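Skanurico Hand Grippers, Pair, with Blue Pads
Ashby Equipment > Data Collection > Hand-Held

Price: $3570 per pair
Replacement pads: $90 per set of 2
In stock, ships from our own shelves

I get more questions about this pair than anything else I sell, and hardly any of them are about the grippers. People want to know how to run a session properly! So I've put my house rules on the product page, where you'll trip over them before you buy.

Rule one is pads. Wipe them before every session and look at the texture up close under a good light. If the grid has gone smooth in one spot, change both pads on that hand, even if the other one looks fine (I know, I know, I sell the pads). A worn pad slides on cotton, the person holding it starts squeezing harder to make up for it, and now your recordings have a habit in them that you didn't ask for.

Rule two is screws. Check every one on the arms with the driver before you start, snug and no more. The Drudier driver in the case is the right size, so please use that and leave the kitchen drawer out of it.
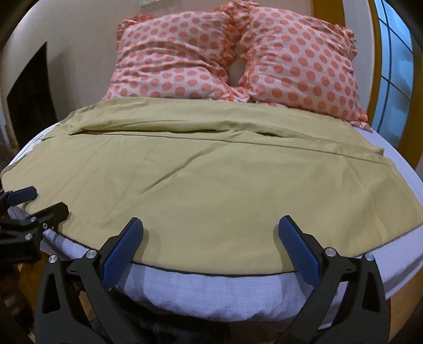

Rule three is for anybody doing bedding and laundry, which is most of you these days. Write down what "done" means before the first take. Is a crease okay? Does the hem have to reach the edge of the mattress? Do the pillows count? Two people will give you two answers, and I've seen a whole week of takes get thrown out over a pillow. One sentence on a card is plenty, and tape the card where both operators can read it.

Keep your fingers out of the linkage, obviously. Hair tied back, sleeves up, no dangly bracelets. And if you're working in somebody's home, get permission in writing and put away mail, family photos and pill bottles first. I won't budge on that one.

Log your bad takes too! Mark them as bad and keep them.

The Boltska hard case is sold separately and fits the pair with the pads on. I rewrote these rules in May 2024 after a long February of returns, nearly all of them pads put on backwards. The arrow points toward the tip.

Returns accepted on unopened pads only. Orders over $400 ship free.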